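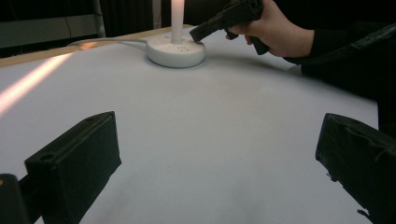
*The white table with the round base and post, Clernham open afternoon, July.*

Clernham opened its workrooms to visitors for one afternoon in July. I went mainly to look at how the shared tables are fitted out, because our own office at Platar is due to be rearranged and the question of power at the table has been put off twice. The visit began at 2 pm and was led by Agnese Kuusk, who looks after furniture and fittings for the building.

## Tables

The tables are plain: a light wooden edge and a white working surface. Kuusk said the building went over to white coverings three years ago. Dark tops had been tried first and showed every mark under the evening lamps. The current arrangement is cheap to renew. A worn cover is taken off, the top is wiped down and a new piece is laid, which she put at 7 minutes for one person.

There is some cost in glare. Where strong light reached the table I visited, it left a bright streak across the left side, and anyone reading there would want to move along. Gervásio Coutinho, who was in the same group, asked about blinds. They are on the list for next year.

## Power on the table

The fitting I had come to see is a low white disc with a white post rising from the middle. The sockets are on the upper face of the base, next to the post. One thin white cable leaves the side of the base and goes back over the table towards the wooden edge.
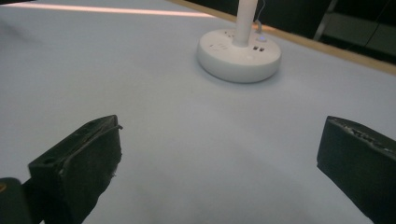

There are also two USB ports on the base, on the other side of the post from the row of sockets, and a small blue indicator light near the rear rim. I would have liked the ports a little further from the post. A short, stiff lead should be no trouble, but I have my doubts about the thicker sort.

The base rests on the table and can be moved to wherever it is wanted. Kuusk prefers it near the back, leaving the front clear for paper. The building runs on 240 volts, and the house rule is one base per table, with no extension lead plugged into another. Heaters and kettles are not allowed on them at all.

Dalva Paiva asked whether the cable should be clipped down. It is left free so that the base can be lifted for cleaning. I think I would clip it at the edge in our office, where people walk behind the tables.

## Covering

Paper is used as well as the harder surface. It is laid without glue, so it does not sit perfectly flat, and shallow creases and a fold line are accepted. For sorting and packing this makes no difference. For drawing it would, and Kuusk keeps a separate board for that. The paper is bought in rolls of 100 metres from Kukuno.
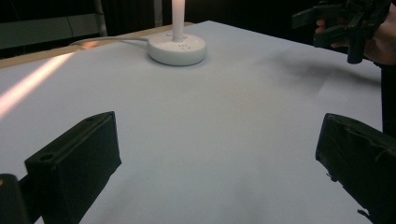 ## Points to take back

- Measure the distance from the wall sockets to the back of each table before ordering anything.
- Ask Vija Stankevičius whether the old covers can be reused in the post room.
- Try one base for a month on the table by the window.
- Stores code for the paper rolls at Clernham is 2173. Check whether Chávez can supply the same width.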